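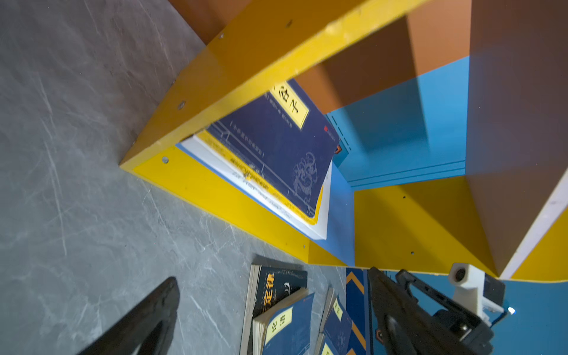
Books on the lower shelf.

January 28, 2023

I moved to Driltdale in November and one of the first things I did was stop buying books. I had nearly 200 of them in the old apartment and most had been read once or not at all. The movers charged by weight. I got rid of 100 before the truck came and I have missed two.

So this winter I have been using the library. The Driltdale branch is small, one floor, next to the post office on Langat Road. It opens at ten and closes at six, except for one late evening that keeps changing. They let you have 30 items at a time. I have never had more than five out.

What I like is the due date. A book I own can wait for years. A book that has to go back in three weeks gets read, or at least gets started, and if I don't care for it by page 50 or so I return it and feel fine about that. I finished more books in December than in the whole summer before. 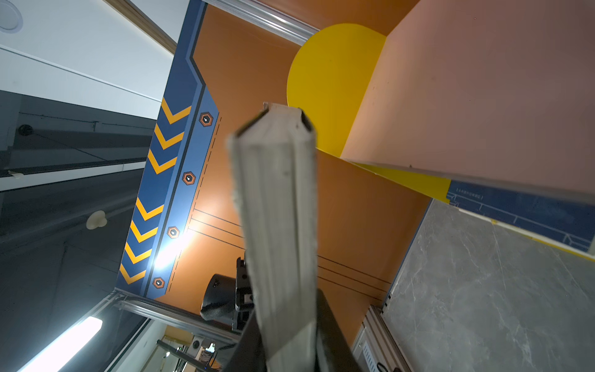
Can you borrow from the other branches?

Place a hold online and the book comes over on the van from Gikow, usually in four or five days.

The hold system took me a while to get used to. You can set a hold to "paused" so that six books don't all come in on the same morning. I didn't know that at first, and I had to carry a full bag home up the hill in sleet. Now I keep two active and the rest paused.

The catalog is called Flanow and it is slow. Searching by title works. Searching by author works if you put the last name first. Searching by subject gives you everything from cookbooks to tax guides, so I don't bother. The sign on the front desk says the branch holds 4000 books, and that seems right from walking the aisles. Fiction takes up the long wall and travel is by the window.
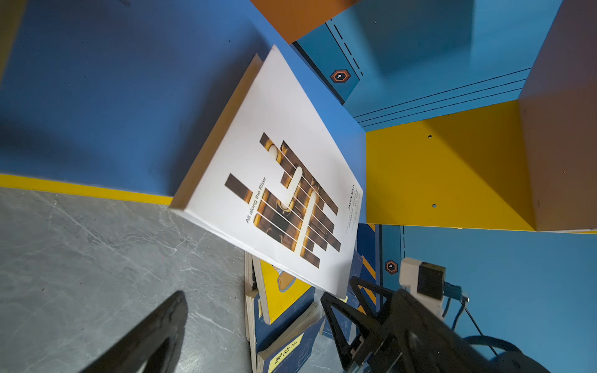 I still read mostly novels, the long slow kind, with a history or a travel book in between when I need a change. Translated fiction has been the best part of this winter. It is mixed in with the rest of the novels, so you have to find it by luck or by looking at the spines for the smaller publishers. I write down the translator's name now along with the author's, and I've picked three books that way. Two were good. The third went back after 40 pages.

I have one hold ready for pickup and one on the way from Gikow. The paused list has gotten long again and I should go through it this weekend.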